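I met her at the bakery in Villanueva at 7, before her shift, because I wanted to hear how a person ends up running a lost and found for a whole bus line. She ordered two coffees, both for herself, and got going before I'd found my pen!

"People think it's umbrellas," she said. "It's coats. Come the first warm afternoon in March, it's all coats." 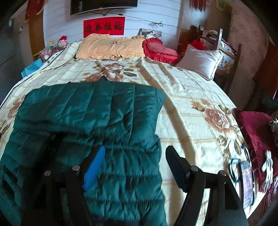
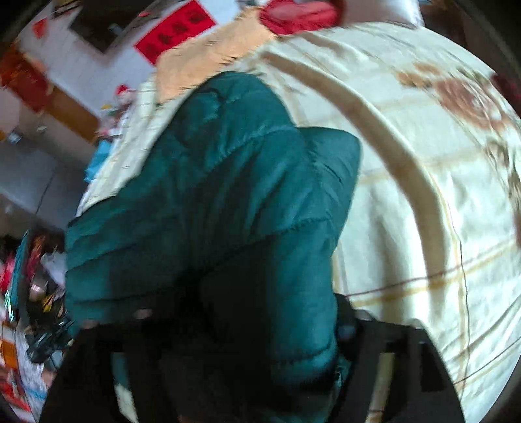
She started at Tundelia Transit as a ticket clerk and got handed the lost property closet when the last guy moved to Drirkow. It was one shelf then. Now it's a room with a number on the door and a budget (a small one - she laughed when I asked).

So what happens to it all? Everything gets a tag and stays 36 days. "I fought for that number," she told me. "It used to be two weeks, and folks on vacation lost out every time."

I asked about the strangest thing she's handed back. A wedding cake topper, she said, then changed her mind and went with a tuba mouthpiece. The owner cried. She did too, a little.

Does she ever lose things herself? "My keys, 2 times this month," she said, and checked her pocket. Then her bus pulled up and she ran for it with the second coffee still in her hand.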